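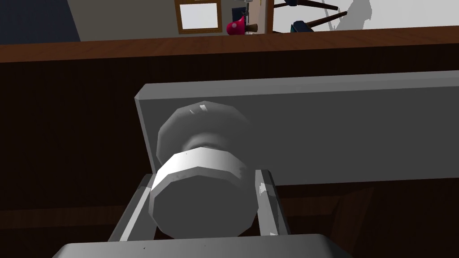

Let the league be decided by the league

Sport > Club Game > Opinion

Search this site Enter keyword

Annick Delorme
3 min read

Mikthorpe finished the season 9 points clear at the top of the table and will not be champions. They lost the final to Grirulholm, who came fourth, by a single goal in extra time. Under the rules everyone signed up to, Grirulholm are the champions and deserve their medals. I have no quarrel with them. My quarrel is with the rules.

The playoffs came in four seasons ago. The argument then was money. A semifinal and a final would bring in bigger crowds than a flat round of matches in late spring, and the Besnard Cup had shown that people will turn out for a knockout game. On that narrow point the league was right. The final drew 1,786 paying spectators. The best crowd for any regular match this season was 1,366, for the derby in the fall.

Look at the rest of the calendar, though. By the last month, the top three knew they were in the playoffs and started resting players. I watched Mikthorpe send out a second-string side in the rain against Multent, who were fighting to stay up. Multent won. The club that went down instead had played Mikthorpe's full team two weeks earlier and lost heavily. Their supporters are still angry and I don't blame them.

Coaches will tell you in private that the regular season is now mostly about finishing fourth or better. A team can drop points all winter and lose nothing by it as long as it is fit in May. That may suit the clubs with deep squads. It does very little for the people who stand on a cold bank every other week and pay to see a match that is supposed to count.
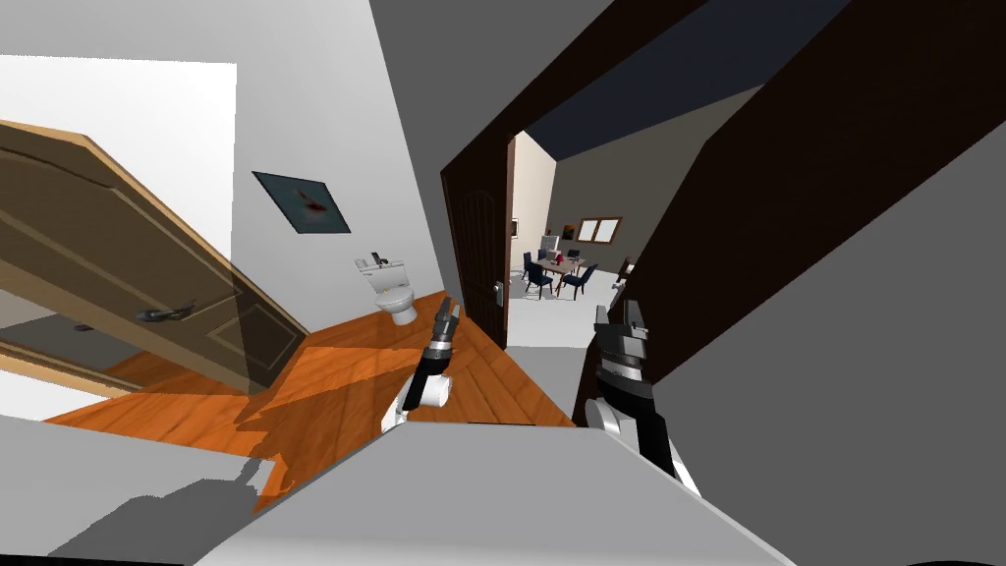
A bathroom with the dining area through the doorway.

The usual reply is that finals give young players experience of pressure. I played in two myself and remember both clearly. But the cup already does that job, and it is open to every club in the county. A league is meant to test something else – whether a team can keep its standard up over a long season, away from home, with injuries, on bad fields.

There is also the matter of cost. The final was played at a neutral ground, and the Mikthorpe supporters faced a round trip of 100 miles. Once the rent and the policing were paid, each finalist went home with less than it takes from an ordinary derby. The clubs that lost out in the semifinals got less again.

My proposal is simple. Give the title to whoever finishes first. Keep a playoff for the last promotion place in the division below, where it gives midtable teams a reason to keep going. Move the cup final to the end of the season so there is still a big day out for those who want one.

The clubs vote on the format in June, and a change needs two-thirds of them. Mikthorpe will vote for it, obviously. I would like to see Grirulholm do the same.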